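Before repainting a workbench or utility shelf, wash the surface with mild soap and rinse it with clean water. Allow it to dry overnight. Sand lightly with 100-grit paper and remove all dust with a tack cloth. 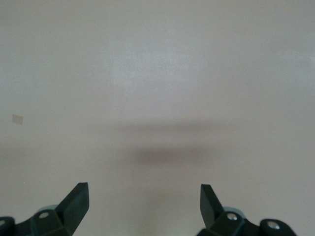

Matte paint shows less glare under a shop lamp than gloss, but it marks more easily. Apply two thin coats and wait three hours between them. Inspect the finished work under a lamp, as small items stand out poorly on plain grayish beige; the pale patch toward the left is easily missed. Do not place tools on the surface for three days.

Vitovholm Household Guidance | Contact: Henrik Sperling, ext. 291 | © 2020 | Back to top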